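[magazine-limits] Re: The comment window on the range rule

Jun 29, 2026 — posted by the Ilier moderator
Print | E-mail this message | 6 comments | 50 shares

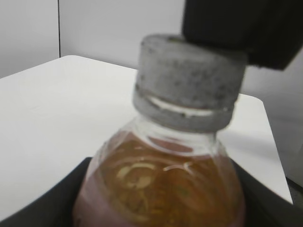
Gray screw cap, amber-brown contents.

I read the whole proposed county range ordinance last night so that you could skip it, and I'd like the evening back. Replies are in line below. I've trimmed the quote, as the list rules ask, and would be grateful if the digest readers would start doing the same.

> I shoot at Sumodo twice a month and I heard at the counter that
> the county is going to close every outdoor range within a mile
> of a house. Is that right? My cousin says it's only rifles. I
> also heard the comment period is already over, so what's the use.

Your cousin is closer than the counter, which is usual. The draft doesn't close anything. It puts outdoor ranges on a permit that has to be renewed every 2 years, and it lets the county refuse a renewal if the range "materially disturbs" the neighbors. The draft has a definitions section. It defines "berm," "bench" and, for some reason, "afternoon." It does not define "materially disturbs."

That's the part I'd write in about. A range that opened before the houses did could lose its permit because someone bought a house next to a range and then noticed the range. State law already gives existing ranges some cover against nuisance suits, but a permit denial isn't a lawsuit, and I'd bet the person who drafted this knows that.

On rifles: there is a separate section on centerfire, and it limits hours. Nine to five, with no Sunday mornings. Rimfire and shotgun keep the current hours. If you shoot trap at Pan you can go on as before, though the permit section still applies to the club itself, so please don't sit this one out on the grounds that it's somebody else's caliber.

> Also does this cover indoor places

No. Indoor ranges come under the building code and the draft leaves them alone. The Hetero indoor range has put a notice on its door telling members they're about to be shut down. They aren't. I called and was told the notice would be "looked at." It did bring in some new memberships, I gather.

> and is it true they want a list of everyone who shoots there?

Sort of. Section 6 says a permitted range has to keep a sign-in log and make it available "on request." It doesn't say whose request. It doesn't say how long the log is kept either. Most ranges have a sign-in sheet already for insurance, so the clipboard is nothing new, but handing it over to anyone who asks would be. I want a warrant requirement in there, or at least the word "warrant" somewhere in the document. I searched. It has 209 numbered paragraphs and room for "afternoon."

As for the comment period, it is open. The one that closed in May was for the noise study, a different file with nearly the same title. Written comments go to the county clerk, on paper or through the web form. The form logs you out if you stop to think, so write it somewhere else first and paste it in.

Put the section number at the top of your comment and use your own words. The clerk's office lumps identical letters together and counts them as one. Last time we sent a very fine stack of them — and it counted as one.

I'll post my own comment to the list once I've taken out the adjectives.

— Ilier list moderator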